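Wooden Shape Blocks and Maple Boards: Frequently Asked Questions

Last updated 2022-01-28

Ríos makes colored wooden blocks and the maple boards that go under them. The questions on this page are the ones that come in most often by email and with returned order slips. If yours is missing, write to the shop and Brayan Bermúdez will answer it.

Blocks

What wood are the blocks made of?
Beech for the current sets. Sets sold under the old Premel name were made of birch and are slightly lighter in the hand. The two can be mixed on the same board without trouble, but the colors will not match exactly.

What shapes can I order?
Cylinders, cubes, half rounds, triangles and rectangular bars. All of them are sold singly as well as in sets, so you can replace a lost piece without buying everything again. Put the shape and the color on the order form. "The red one" is not enough, as most shapes come in red.

Is the finish glossy or matte?
Both are available. The glossy finish is a colored lacquer and wipes clean with a damp cloth. The matte finish is a stain with a thin coat of wax, and it shows the grain better but picks up marks sooner. If you don't state a choice we send glossy.

The red on my new cylinder is brighter than on my old one. Is it the same color?
Yes. Red fades faster than the other colors when it stands near a window. A new piece will look brighter next to one that has been in use for a few years. We can't age a piece to match.

My cylinder rocks when I stand it on end. Is it faulty?
Check the board first. Put the cylinder on a flat kitchen counter or a pane of glass. If it stands steady there, the board has moved a little or there is a crumb of something under the block. If it still rocks, send it back and we will cut you another one.

Can I repaint a block?
You can. Sand off the gloss with fine paper, wipe away the dust and use a water-based paint in thin coats. Painted faces can stick together if the blocks are stacked too soon, so leave them apart for 2 days before putting them back in the box.

Are the blocks suitable for very young children?
The standard sets are intended for age three and up. Please don't give single small pieces to a younger child.

Boards

Why a board at all? Can't the blocks go straight on the table?
They can, if the table is smooth. Perforated metal tops, slatted tables and anything with a raised pattern are harder to use, as the corners of the smaller blocks catch in the gaps. A board gives you one even surface, and a pale one makes the colors easy to tell apart.

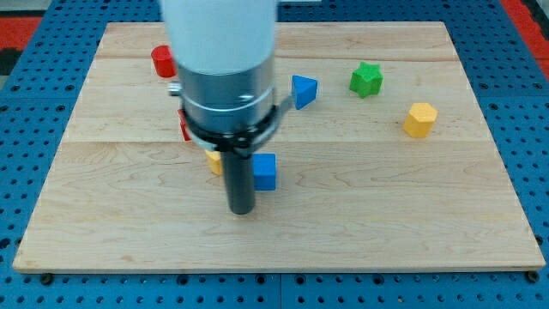 Maple is the wood we recommend for this. It is hard enough to take knocks from the corners of the blocks, and the grain is quiet, so it doesn't compete with the shapes. We also sell boards in ash, but the grain there is much stronger and some customers find it distracting.

Why can I see seams in my board?
The boards are glued up from several planks. A single plank wide enough for a full board would be expensive and would be more likely to cup. The seams are sanded flush and you should not be able to feel them with a fingernail. If you can, tell us.

There are darker streaks in the wood. Are they stains?
Most likely not. Faint darker streaks are natural in maple and vary from one board to the next. A stain usually has a soft outline and crosses the grain, while a streak follows it. We do not sort boards by color, and we don't accept returns for streaks alone.

How do I clean the board?
Use a damp cloth, then a dry one. Don't soak it and don't put it in a dishwasher. For pencil marks, an ordinary white eraser works well. Crayon needs a little mineral oil on a rag - rub with the grain, then wipe off the extra.

My board has bowed. What can I do?
Turn it over so the raised middle faces up and leave it on a flat surface with air on all sides. It will often settle by itself. Boards kept beside a radiator or in a damp basement tend to bow again.

Does the board slide around?
On bare metal it may. Flomer non-slip pads fit under the corners and can be bought with the board. Don't use double-sided tape, which pulls up the finish when you take it off.

Ordering and returns

How long does delivery take?
Blocks from stock leave us within 2 working days. Boards are glued to order and take up to 15 working days. The workshop is closed for all of August, and orders placed then are started when we reopen.

Can I still get parts for a Tenness set?
Some of them. The Tenness bars were a different thickness and we no longer have the setup for them. The cylinders and cubes are the same as ours. The last Tenness catalog number was 2,381, so if the number on your box is higher than that, it is one of our own sets.

How do I return something?
Write first, with your order number and a line on what is wrong. Pack blocks in a bag inside the box so they don't rub against the board. We pay return postage for faults, and you pay it if you have changed your mind.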